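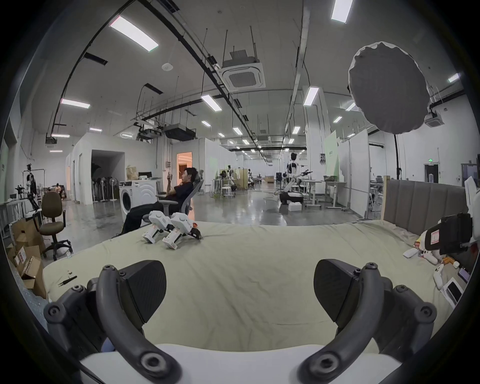 Notebook, Vilus room, September
Blue T-shirt, folding and the place for folding

Started at 2 in the afternoon. The plan for today was only shirts. Trousers and towels are moved to the next entry, they need more length and I would like to solve one thing first.

State of the room at the start. The green cover is on and it has creases. The washing machine stays where it was, with the cardboard box on top of it. I wrote already in the Pernus pages that a box on the washing machine is a bad habit. When the drum spins fast the box walks to the front, slowly, and one day it will be on the floor. I repeat it now for myself: flatten the box or put it with the other boxes near the brown chair. Nothing should live on the machine except the thing we are using that minute.

The right end of the cover is again the place where everything is put down. Phone, tablet, the plush toy, small items. For one shirt it does not disturb, but for a full load of laundry we need this end also, it is where the finished pile should go. I propose one tray for phones and small things, and the tray goes on a shelf. The toy can stay in the room, I have no complaint about the toy. Only it should have a seat that is not in the folding area.

The tweezers should go back to their pouch. I do not like a pointed tool on a cloth where we spread clothes. A knit T-shirt catches on everything, and if the point goes in, you get a small hole that becomes a bigger hole at the next wash. Please, everybody who used them: pouch, then drawer.

About the cover

The cover is a good color for this work. Blue on pale green is easy to see, also the edge of a sleeve. With the old white one from Pernus I was always losing the edge of white shirts, and had to feel for it with the hand.

The creases are the weak point. A crease under the shirt looks like a crease in the shirt, and then you smooth and smooth and nothing changes. Before the first garment, pull the cover from all corners and tuck it under. I tried to tuck only the front side and it came loose after some pulls. Long clips would hold it, but clips make a bump exactly where the arm rests. I prefer tucking.

Size of the folding area: I keep 160 cm of width free and I find this is comfortable for one person, with the shirt in the middle and the pile to the right. For two persons it is too tight, you begin to lean on the other's sleeve.

About the T-shirt

T-shirt from the mixed basket, a plain one, the soft kind which does not want to remember a fold. I do the folding always in the same order now, I write it down so we stop having four different piles on the shelf.

1. Lay the shirt with the front down. Neck away from you, hem to you.

2. Open both sleeves fully. Put a flat hand inside the sleeve if it sticks together, and pull the seam out from the inside.

3. Smooth from the middle to the sides. Do not smooth from the neck to the hem, it makes the shirt longer and the hem becomes a wave.

4. Fold one side to the middle, bring the sleeve back so it does not pass the new edge. The same with the other side.

5. Fold the hem up, then once more. Turn it over.

Step 2 is where most of the bad folds are born. A sleeve that is bunched at the seam looks finished from a distance, but there is a lump under the fabric, and after step 4 the lump is inside the packet. You see it only when the shirt is on the pile and the pile leans to one side. So I look at the place where the sleeve meets the body, and I ask if there are dark creases
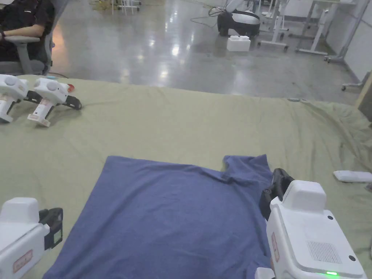 and if yes, I do not go on to step 4. It is tempting to go on. The rest of the body is mostly flat and you think the sleeve will be pressed by the weight of other shirts. It will not. Knit fabric keeps the bunch, it only becomes a sharper line, and the next morning somebody has to take the steamer for one sleeve.

What helps: take the sleeve by its outer corner, lift it a little, and let it down again away from the body. Then the flat hand over the seam. Do not pull the corner hard. In the Essien load I pulled hard and the corner became pointed like an ear, and it stayed like an ear until the next wash.

Second thing, the diagonal lay. When I put a shirt down quickly it comes down turned, with the long edge running across the cover in a slant. I used to turn the whole shirt to make it straight, and every turn brings new wrinkles. Now I do a different thing: I leave it turned and walk half a step. The fold does not care which way the room is. The only rule is that the side seam must be one line before step 4. If the side seam is a soft curve, take it at both ends and give one short pull.

Third, shallow folds along the side. These are not a problem if they run the same direction as the side seam, they disappear in step 4. If they cross the seam, smooth them.

Small measuring

The shelf boards from Gromum are 65 cm wide. Our old packet of a T-shirt, folded the wide way, goes two times next to each other and leaves a strip at the side which is good for nothing (socks go in there and are never seen again). With the narrow fold, three packets fit in one row and they support each other. The narrow fold means in step 4 you bring each side a bit past the middle, so they overlap.

I made a pile of nine in the narrow fold. It stands. I did not try a higher one, the shelf above would be in the way anyhow.

For big sizes the narrow fold gets too thick at the middle. For those I stay with the wide fold and they get their own shelf, lowest one.

The chairs

The gray mesh chair is good for a pause and bad for folding. I tried once to fold sitting down. The arms are too low, the far side of the shirt cannot be reached, and you pull it to you, and then you start from the beginning. Fold standing. When the back is tired, sit properly and look at your phone, then stand up again. Half folding from the chair costs more time than a pause.

The brown chair collects clothes on its back if we let it. Clean things do not go on the chair. If a thing is not clean enough for the shelf and not dirty enough for the wash, it goes on the hook behind the door, one layer only.

The boxes

The open cardboard boxes on the floor should be closed or flat before next time. An open box is an invitation. Last month a clean pillow case went in with the packing paper and was found only when we needed the box. I would keep one box open, write DONATE on it with the thick marker, and fold the rest.

To do before the trousers

- tray for phones and small things
- tweezers in the pouch
- box down from the washing machine
- tuck the cover on all sides
- write the five steps big and tape them to the inside of the cupboard door
- ask if Essien still has the thin board, I would like to compare the fold with board and without

Open question for myself: should the hem be folded up to the neck or stop a bit under it? If it stops under, the packet is more flat. If it goes to the neck, the edge is nicer to look at on the shelf. I did both today and have no opinion yet.

Comments (4)

10:14
For the hem, stop two fingers under the collar. The collar is the thickest part and if you put the hem on top of it the pile always tips back.

10:52
I own the tweezers crime. They are in the pouch now.

11:30
Do you smooth before or after you open the sleeves on long sleeve shirts? With mine the order seems to matter, and I can't get a flat cuff either way.
Reply: After. But for long sleeves I fold the cuff first, I will write it together with the trousers.

16:05
The thin board is still at Essien, on top of the cupboard, left side. One corner is broken but for T-shirts you can use it.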